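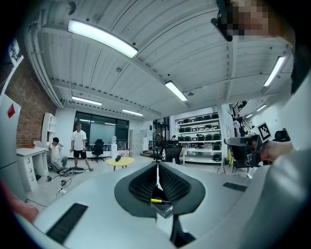
Plirnby gripper build: progress to 5/2/22

Two hand-held grippers are now in use at the shared workshop, and we're thrilled with how they feel in the hand! The flexible black fingers can hold a screwdriver between them, which was the first goal in our proposal.

Spent so far: $323, mostly on finger material and screws (the Rallholm order came in under budget).

Still to do: tidy the cabling, reprint the marker mounts, and log about 20 practice grasps per tool. We hope to show you both in June.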